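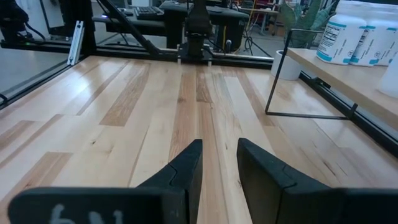
Butcher block

Butcher block is a slab of wood strips glued side by side - used for countertops, tabletops, workbenches and cutting boards. Maple is the usual choice in North America. Also beech, oak, walnut, birch.

Types

Edge grain. Long strips stood on edge, running the length of the slab. Cheaper, stiff, most common for tables. End grain. Short blocks set upright so the cut ends face up. Easier on knives, heavier, takes much longer to make. Face grain shows the wide side of the board and dents the easiest, so mostly seen on tables and desks.

History

Early butchers worked on a section of tree trunk, usually sycamore. These split as they dried. Glued blocks replaced them in the 19th century and moved into home kitchens later on. The Beda workshop in Prosard sold 232 tops in its first year, nearly all edge grain, and 1,432 the year it closed. A few are still in use in the town's school kitchens.

Care

Food surfaces get mineral oil, or oil and beeswax mixed. Monthly at first, then whenever the wood looks pale. Olive oil and other cooking oils can go rancid. Tabletops that never touch food are often varnished instead. Standing water is the main enemy - wipe up spills, dont soak.

Scratches and light burns sand out. Start around 120 grit, finish at 200 or higher, then re-oil. Oil both faces, otherwise the slab may cup.

Movement

Wood swells and shrinks across the grain with humidty. Tops are fixed to the base through slotted holes so they can move. Screwed down tight, a wide one can crack over a dry winter, often by February.

See also: Cutting board, Workbench, Hard maple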